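Search this site
Enter keywords
Home | Courses | Handouts | Labs | Staff | Contact
Print this page | E-mail this page

Tabletop Arrangement and Display
Handout 4: The Covered Table and the Mixed Bouquet

Read before the practical session. Bring the Brorow worksheet pad and a soft pencil. The February handout on place settings is assumed.

1. Scope

This handout covers a single covered table used as a base for one bouquet and a limited number of everyday objects. Dining layouts are excluded. Terms follow the Niltis glossary issued at the start of the course, with one change: "ground" now means the cloth only and no longer includes the table edge.

2. Surface texture at close range

Texture is assessed before color. At normal viewing distance a felted or napped surface reads as a flat area of one hue. At close range it breaks into fibers, lumps and creases, and the hue spreads over a wide range depending on how light meets the nap. Record the lightest and darkest values separately. A single color name is not accepted on the worksheet.

Glass placed near such a surface complicates the reading. Curved glass adds highlights of its own and bends whatever is seen through it. Ceiling fixtures are the usual source. Mark each highlight as belonging to the glass or to the object, and leave doubtful ones unmarked. 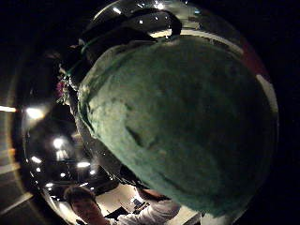 Fig. 1. Green fuzzy surface with clear curved glass. Note the shift from pale mint to deep teal-green.

In Fig. 1 the crease is a change of form and is recorded as such. The pale arc along the rim of the glass is a reflection and is left out of the texture record. Loose fibers at an outline are drawn as a broken edge. Do not close the line.

3. The ground cloth

3.1 Color. Dark red grounds (wine, burgundy, maroon) hold white and yellow flowers well and tend to absorb purple. Green foliage separates cleanly from them under white light. Under warm light the separation weakens, and the stems should be checked again from a seated position.

3.2 Coverage. The cloth may cover the table fully or leave a strip exposed. An exposed strip of light wood is the brightest horizontal in most layouts and will draw the eye off the bouquet. Either widen it until it reads as a deliberate border or cover it.

3.3 Hem. The front hem should run parallel to the table edge. Measure at both ends and at the center. A deviation over 30 millimeters is entered on the worksheet and corrected before any object is placed.

3.4 Specks. Lint and petal fragments show strongly on dark cloth. Brush toward the hem, never toward the vase.

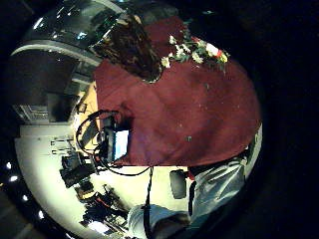
A mottled or faded ground is acceptable for practice. It hides minor folds, although it also makes small debris harder to find, so the cloth is inspected twice: once from the front and once from the side, with the eye near table height. Students using the Filali sample cloths should return them folded in four with the label outward.

4. The bouquet

4.1 Composition. A mixed bouquet needs one dominant flower. Daisies serve well. Three open white heads with yellow centers are enough to establish a focus, and red or pink blooms are then placed lower or to one side. Purple and small yellow buds are filler. Foliage is added last.

4.2 Vessel. A slender dark vase recedes against a dark background and leaves the flowers to carry the outline. A pale vase does the reverse. Record the vessel as part of the silhouette in either case.

4.3 Secondary objects. Place a tall vertical, such as a drinking glass, on one side of the vase. Place low forms on the other: a piece of fruit, or a cylindrical package laid on a diagonal. A yellow banana repeats the yellow of the daisy centers at a larger scale. Printed packaging competes with the flowers and should lie lower than the blooms.

4.4 Background. Dark window glass gives strong contrast but carries dim reflections of furniture. Stand at the assigned viewing point and move the vase sideways until no reflected edge meets a flower head.

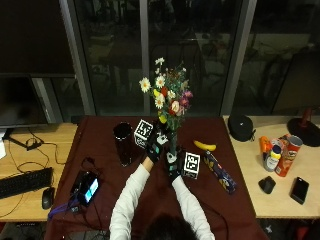
5. Procedure for the practical

Allow 60 minutes in total.

a. Lay the ground cloth and check the hem (3.3).
b. Brush and inspect twice.
c. Set the vase. Turn it until the dominant flowers face the viewing point.
d. Place the tall object, then the low objects.
e. Complete the texture record for one surface of your choice, using the method in section 2.
f. Draw the silhouette of the full arrangement in one continuous line, broken only at loose fiber or foliage.

6. Submission

Worksheets go in the tray marked Zodavmont, room 1175. Unlabeled sheets are returned ungraded. Handout 5 covers round tables and requires the same pad.

Print this page | E-mail this page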